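Progress report to the Mrema fund, second period
Submitted March 14, 2018
Prepared by Joanne Kettle, Gedbridge

Where we stand
The Varora display room is painted and the white panels are in. I said in the last report that white on white would be hard to live with, and I have not changed my mind. The pale surfaces pick up tints from whatever light is going, pink low down in one corner and a weak green toward the middle, and the edge panel shows a greenish sheen partway up. Godfrey Shemweta calls this "lively." I would call it a reason to hold back the final payment on the lighting.

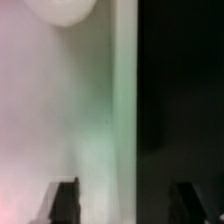

Brulach has billed 376 dollars for touch-up work. Iqra Bukhari has asked them twice what was touched up and where, and we are still waiting on a list. Until it comes, the bill stays unpaid.

Placing the white pieces
The grant paid for 40 pieces. So far 11 have been signed off. My doubt is whether a plain white shape reads at all next to a white panel. The one with the arched top and the two dark diamond shapes does better, and only the printing saves it. Remigiusz Chmielewska wants printing on all of them — fine, but that was not in the budget you approved.

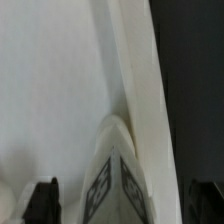

Before the next report
Faith Mwakalinga will get a second price for the lighting. The opening is still down for May. I would not print invitations yet.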